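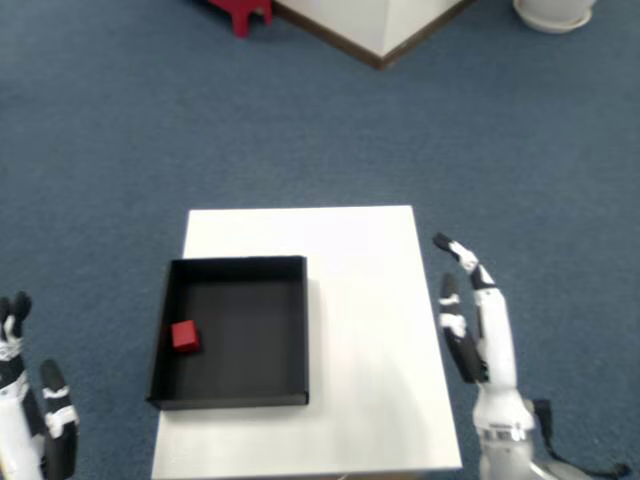 Rauchmelder prüfen und reinigen

Lesezeit: 1 Minute

Einmal im Jahr ist die Prüfung fällig, bei uns in Skukville immer im März. Melder mit einem weichen Tuch abwischen, die Öffnungen vorsichtig absaugen. Dann die Prüftaste drücken, bis der Ton kommt. 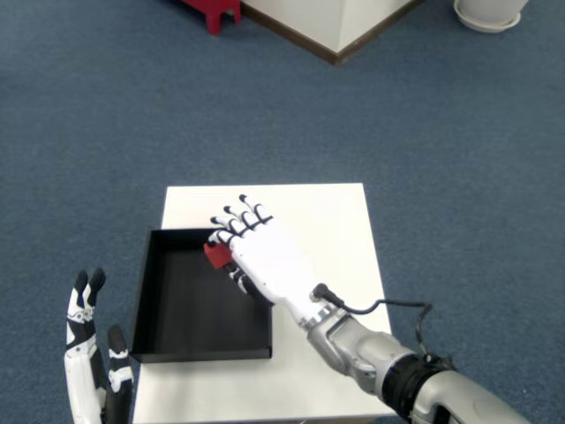

Bleibt er aus, Batterie wechseln und noch einmal testen. Beim Bridari 40 das Gehäuse dazu nach links drehen - nicht hebeln. Danach das Datum auf dem Sockel notieren. Nach zehn Jahren wird das ganze Gerät ersetzt.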